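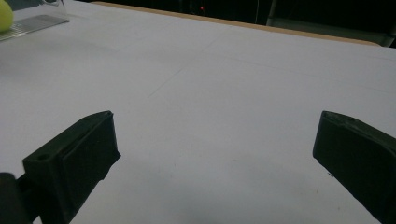 Chapter 11
Picking Up After Ourselves: Can Machines Do the Chores Yet?

Try a small experiment before you read any further. Put a tennis ball on a table, set an open box next to it, and put the ball in the box. Now do it again, slowly, and pay attention to your hand. Your fingers start to open while your arm is still moving. They open a bit wider than the ball, and they stop closing the moment the felt pushes back. You were probably thinking about lunch the whole time!

A machine that can do the same thing, on any table, with any box, in any light, is one of the most exciting goals in engineering right now. This chapter is about how close we are. The short answer is that some chores are nearly within reach, some are a long way off, and the line between them falls in places most people would never guess.

11.1 Easy for you, hard for a machine

In Chapter 9 we met the welding arm at the Hirkivow plant, which puts the same bead on the same bracket all day and hardly ever misses. It is strong, quick and very exact. It is also blind. The brackets arrive in a fixture that holds them in the same spot every time, and if you slid the fixture over by the width of your thumb, the arm would happily weld the air.

A kitchen has no fixtures. The mug is wherever somebody left it, the towel is in a heap, and the cat has moved the sponge. A household machine has to find out where things are before it can do anything with them, and it has to find out again after every move, because the moving changes things.

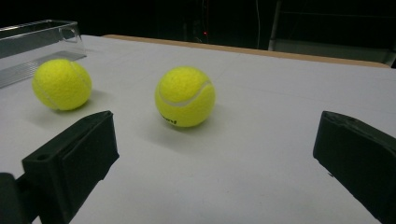 Round things are a lovely case to study. A ball looks the same size from every side, so the machine doesn't have to worry about which way it is turned, and a bright one is easy to pick out against a pale surface. That's the good news. The bad news is that a ball rolls. If one finger touches before the other, the ball can scoot off, and the plan that was perfect half a second ago is useless. Two flat fingers also touch a ball in only two small places, so a grip that is a little high or a little low can squirt it out like a wet bar of soap.

Then there is the box. Clear plastic is tough for cameras. What reaches the lens is partly the wall and partly whatever lies behind it, and sometimes the best clue to where the wall stands is a thin bright line along the rim. You and I use that clue without noticing. A machine has to learn it.

11.2 Learning from a hand

So how does it learn? For many years the usual way was to write out rules: if the ball is here, move there, close this far. Rules work well on the shop floor and badly in the living room. Much of the newer work goes the other way and starts with people. A person does the chore many times over, using the same kind of fingers the machine will use, while a camera records what the fingers see. A computer program then hunts for the pattern that connects the view to the next small movement.

Lucimara Bragança, who teaches the Saturday workshop at Mirnavard, gives her students a rule of thumb: 30 tries will show you whether your idea is silly, and 1000 will show you whether it is any good. Her students are often surprised by how much the clumsy tries matter. If every recording is neat, the machine never sees what to do when a ball gets away, and the first time one does, it has nothing to go on.

11.3 A scorecard for chores

To talk sensibly about progress we need a fair way to rate a chore. In this book we use the Vasconcelos scale, which asks four things:

How much does the starting layout vary?
Does the object keep its shape when you hold it?
What does a mistake cost?
Can the machine tell when it has finished?

Putting balls in a box does pretty well. The layout varies, but a ball keeps its shape, a dropped one can be picked up again, and a camera can check for leftovers. Folding a fitted sheet does terribly on nearly every line. Loading a dishwasher lands in the middle, and we will spend most of Section 11.5 on it, using the Davevden kitchen as our test case.

Before you go on, pick one chore you did today and rate it with the four questions. Keep your notes. You will need them for the project at the end of the chapter.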